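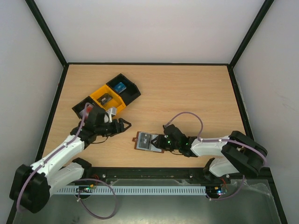 Brown-edged holder, opened out flat on the table.

Cleaning out a flat holder - the quick way
Adaeze Ekwueme, 1/12/22

Works for card holders, passport covers, the flat sort you get for receipts. Takes 20 minutes if you don't stop to read everything.

What you need
Soft dry cloth. Old toothbrush, a soft one. Damp cloth, wrung out hard. A clear bit of table.

1. Empty it. All of it. Paper, cards, that ticket from March. Three piles - keep, shred, bin.

2. Open it right out and lay it down. Don't force the fold, old ones crack along the spine. If it won't go flat leave it under a book for a bit and come back.

3. Crumbs and fluff. Brush from the fold outwards, never towards it or you just pack the dirt in. Corners last.

4. Wipe the inside with the dry cloth, then the damp one. Small strokes. Test a corner first if its leather, some dyes come off on the cloth.

5. Edges. These get grubby quickest and everyone misses them. Run the damp cloth along each side once, then dry straight away. If there's a tab, hold it down with a finger while you wipe so you don't pull at the stitching or the glue.

6. Leave it open for 60 minutes. Not on a radiator. Not in the sun either.

7. Put back only the keep pile. Heaviest cards nearest the fold, it closes better.

Sticky marks - warm water, one drop of washing up liquid, dab dont rub. Did this on my old Nukorer one and the label gunk came off second go. Ink I've never managed to shift, so if you know how, leave a comment.

Next up: zips that stick.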